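**Wanted at Clindden: returns sorters who don't mind a slow coworker**

The returns room at our Maltdale warehouse used to run on people, tape and coffee. Since January it also runs on an arm. The arm picks odd items out of a bin, one at a time, and we need two people on the day shift to work beside it.

Let's get the awkward part out of the way. Yes, the arm does the bending now. No one was let go over it, but the job changed, and a couple of our old hands decided they liked the loading dock better. What's left for a person is deciding where things go, refilling bins, and stepping in when the arm meets something it has no opinion about. Toys and soft cases are the usual suspects.

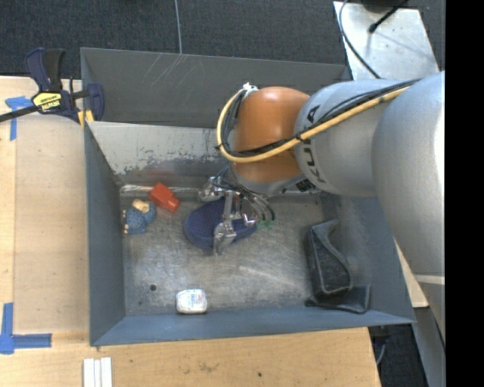 *The arm at the bin. Mixed items, as always.*

You'd handle about 60 bins a shift, log every missed pick, and press the stop button without asking permission first. You don't need to code. You do need to lift 10 pounds all day and stay polite to a machine that will not return the favor. Training takes 56 hours, paid at the full rate, and covers the lockout routine until you can recite it in your sleep.

Pay is $289 a day. Breaks are the same length they were before, because Przemysław Ziółkowski, the shift lead, put that in writing before he let anyone plug anything in.

Come by the Kaczorowski Street entrance any Friday before noon, or leave your name at the front desk. Closed-toe shoes, please.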